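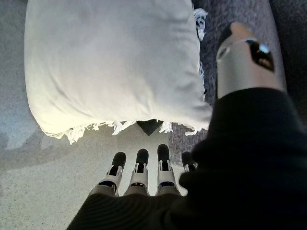 Six months ago I left a law firm where I had my own door and went in-house at Dewulf, where I have a share of a bench and a mug with someone else's initials on it. People keep asking how it's going, usually with their head on one side, so I'm answering in one go.

At the firm, time came in units of six minutes and every unit had a client's name on it. I assumed that giving up the timesheet would feel like getting out of prison. For the first fortnight I wrote everything down anyway, on the back of an envelope, and on my second day I recorded twelve minutes for finding the stationery cupboard. Old habits. I'd have billed it, too.

The work is mostly contracts. I inherited 78 supplier agreements, of which a fair number were signed by only one side and one was signed by both sides in the wrong places. The biggest is with Kolorow, who do our warehousing, and it runs to 90 pages if you count the schedules, which I now have to. Schedule 4 says "to be agreed". It has said so through three renewals, and everyone seems perfectly happy with it.

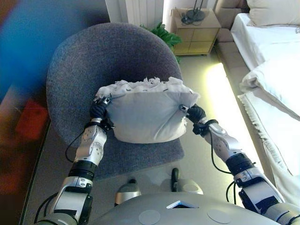 A white pillow above the round grey tub chair.

What I wasn't ready for is how people ask questions. Clients used to send a careful email with attachments. My new colleagues stop me by the kettle and say "quick one", and the quick one is whether we can get out of a lease in Bedon by the end of the month. (We can't. I said I'd look into it, and then I looked into it, and we can't.)

I have also had to learn to give an answer. In private practice you can write a lovely memo that walks all the way round a problem and sits down again where it started. I sent one of those in my first week, and the reply was "so is that a yes?" I've since got my advice down to four lines, with a fifth if I'm worried.

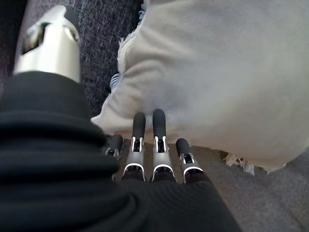

Cream-white and very fluffy.

The money is less and I won't pretend otherwise. On the other hand, I'm usually on the 17.40 home, and I've been to the cinema on a work night – twice. My old firm still sends me its newsletter, and I still correct it in pencil.

Next up is Flallside, the new contract system, which promises to sort out all my filing once I've typed in some 200 fields by hand. I've done 60. Field 61 wants the date Schedule 4 was agreed, and it won't let me leave it blank.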